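The Night I Sat Through the Whole Meeting

Dec 3, 2019

So I finally did it. After years of complaining from my couch, I went to a town council meeting, and I stayed for the entire thing. My sister bet me I'd be home by eight. I got home at 11:15 and ate cereal standing up in the dark.

What got me out of the house was the library vote. If you don't live in Hanov, the short version is that our council wants to hand the Bandside branch over to the county. The town would stop paying for it, the county would run it, and we'd lose our say over the hours and what happens to the building. The county's first draft had Bandside open 31 hours a week. I grew up in that branch. I learned to use a microfilm reader there for a school report on the 1950s flood and thought I was a detective for a solid month afterward.

I got there early because I figured there'd be a crowd, and there was! The council room holds 104 people according to the sign by the door, and they were turning folks away to the hallway, where you could listen on a speaker that made everybody sound like they were talking through a sock. I squeezed in next to a woman named Homa Arabzadeh, who had brought a seat cushion and a thermos. She'd clearly done this before. She told me to put my name on the speaker list right away, even if I wasn't sure I wanted to talk, so I did, and then spent the next two hours regretting it.

The library was item nine. I had pictured walking in and getting straight to the yelling. First, though, we had a long discussion of a culvert on Ovard Road, and I mean LONG. I now have opinions about the culvert. (It should be the bigger one. The small one is going to back up again in the spring and we all know it.) Then there was a liquor license, a parking variance, and a retirement plaque for a man from public works who wasn't there to get it.

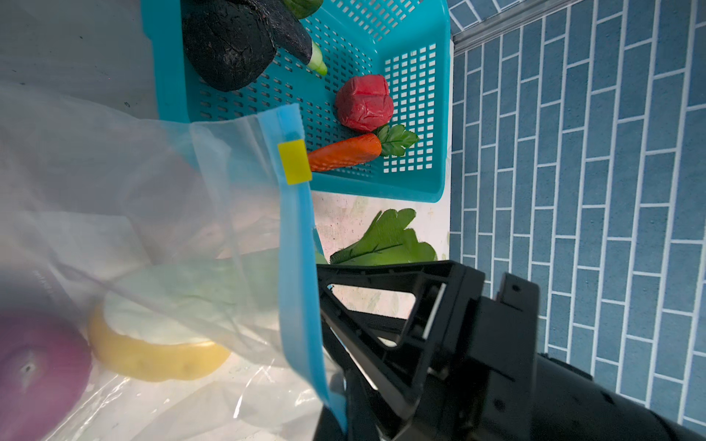
By the time we reached item nine it was past nine o'clock and half the little kids had been taken home. Council member Ghaffari read the whole ordinance out loud, every "whereas," and then they opened the floor. Each speaker got 2 minutes. There's a light on the podium that goes yellow and then red, and I can tell you that red light comes on fast.

Noel Abella went before me, and he was wonderful. He drives the school bus out my way and I had never heard him say more than "morning." He talked about the kids who get off at the Bandside stop in the afternoon and go straight into the library until their parents finish work, and he asked what time the county planned on locking the doors. No one on the council had an answer for him. One of them wrote something down, which I guess is a start.

Then it was me. I had notes on the back of an envelope and I couldn't read my own handwriting. I said my name and my street, I said I wanted the town to keep some kind of vote on the building, and then I told the microfilm story - why, I don't know - and the light went red while I was still on the flood. My knees were shaking so badly I held on to the podium. Homa patted my arm when I sat back down and poured me some tea.

I should say that the other side wasn't crazy. A man from the finance office explained that the boiler is 40 years old and the roof needs work, and the county can borrow money a lot cheaper than we can. I'd gone in thinking the whole idea was plain laziness, and now I think it's a real problem with a bad fix attached. Why can't we get the roof money AND keep a seat at the table? I asked Ghaffari that in the hallway during the break and she said it was "under discussion." Okay, but by who?

Anyway, they didn't vote. After all that! They tabled it to the next meeting so the lawyers can look at the part about who owns the building if the county ever closes the branch. I think that's a pretty big part to leave for the lawyers at the last minute, but I'll take it.

The draft agreement is at the front desk at Bandside if you want to read it, and you can ask them to copy it for you. Skip to page six, where the building stuff is. I'm going to the next meeting too, and this time I'm bringing a cushion and typing up my notes.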